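Friday, August 19, 2022

Finished the Demchenko biography at last, all 349 pages of it, and I am so happy I stuck with it! I started in May, put it down after the chapter on the grandfather's tannery (thirty pages on hides, I counted on my fingers how many nights that took me) and only picked it up again last weekend. Then I couldn't stop. I read the whole second half in four evenings with my feet up on the radiator, which is off, obviously, in August.

What I love is that it's a double life. Half of it belongs to the clockmaker and half to the woman who bankrolled him, and for the longest time they don't even meet. You get a chapter of his workshop, then a chapter of her shipping office, back and forth, and I kept flipping ahead to see when they'd finally be in the same room. Page 114! And when it comes it's a dinner where they hardly speak. He complains about the soup in a letter afterward. I laughed out loud and woke the dog.

The workshop chapters are the best thing in it. I know nothing about clocks and I now have strong feelings about escapements. There's a long passage on how he filed one wheel over and over, put it in, took it out, filed it again, and it reads like a chase. I copied two paragraphs into the back of this notebook so I'd have them when the book goes back to the library.

Less sure about the ending. The lawsuit takes up six chapters and I think four would have done it. Also there's no family tree, and with three generations using the same first name I had to draw my own on an envelope. It's still tucked in at the index. Must remember to take it out.

Wrote up my notes for the Cavley newsletter after lunch, too long as always. They want one page and I've got nearly three, and I don't want to lose the bit about the letters. The author found a whole bundle of them in a parish cupboard, and quotes them in full, spelling mistakes and all,

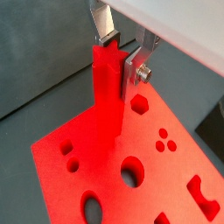 and I think that's the part people will enjoy most, so the soup can stay and the lawsuit can go. I'll cut it tomorrow with a fresh head.

Next up is the little Vumine paperback on the lighthouse engineers, which has been on the nightstand since my birthday. It has maps! Fold-out ones! I peeked at the first chapter while the pasta was boiling and it opens in the middle of a storm, with somebody's hat going over the side. The pasta got a bit soft. I may read one more chapter before I turn the light off.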